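Mornell to charge for bulky waste pickup from August

Residents of Mornell will pay to have furniture, mattresses and large appliances taken from the curb starting in August, after the town council voted 5 to 3 to end free collection.

The new charge is $7 per item. Each household will still get one free pickup a year, which has to be booked in advance through the public works office. Regular trash and recycling service is not affected.

Under the current system, people can leave large items at the curb during the first week of any month without calling ahead. Public works director Noémie Dhillon told the council that crews can no longer finish those routes in a week, and that sofas and box springs are often left on the sidewalk well into the following one.

"We send a truck down every street whether there is something there or not," Dhillon said. "With bookings we know where to go and how big a truck to send."

Jirkov Hauling, which has handled bulky waste for the town under contract, will keep the work. Its current agreement was extended through next summer as part of the same vote. The company will add an early run on the east side, with trucks starting at 6:30 a.m., and items should be out the night before.

The three members who voted no said they supported bookings but not the fee. They argued that it would fall hardest on renters, who move more often and are more likely to have a bed or a dresser to get rid of at short notice. A motion to waive the charge for apartment buildings failed.

Several speakers at the meeting raised illegal dumping. The gravel lot behind the old MacPherson feed store has been a problem spot for years, and neighbors said they expect it to get worse once curbside pickup costs money. One woman who lives across the road said she had called the town repeatedly over the winter about tires and a broken freezer left there.

Dhillon said the town will put up lighting at the lot before the change takes effect. The fine for dumping, now $1,000, stays the same. She said the office would review complaints after the first few months and report back to the council in the winter.

Some items will be turned away. Paint, car batteries, tires and propane tanks are not accepted at the curb and must be taken to the county transfer station. Refrigerators and freezers will be collected only if the doors have been removed. Mattresses must be wrapped in plastic. Anything made mainly of glass or stone, including table tops, has to be listed when the booking is made so that two workers can be sent.

Furniture in good shape may not need to go in the truck at all. The Ikari Street thrift shop will take tables, chairs, bookcases and bed frames without charge and has agreed to extend its drop-off hours through the fall. It does not accept mattresses or anything with torn upholstery. Donors should call first to check that there is space on the floor.

Bookings can be made by phone or at the public works counter in town hall. Payment is due when the pickup is scheduled, and the driver will not take cash. A booking can be moved once at no cost if the office hears by noon the day before.

A flyer with the new rules will go out with the next water bill. The council is expected to take up the separate question of yard waste stickers at its next meeting.
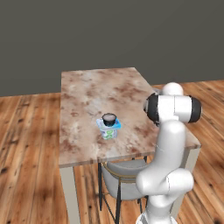

Tables are among the items covered by the new fee. Computer illustration.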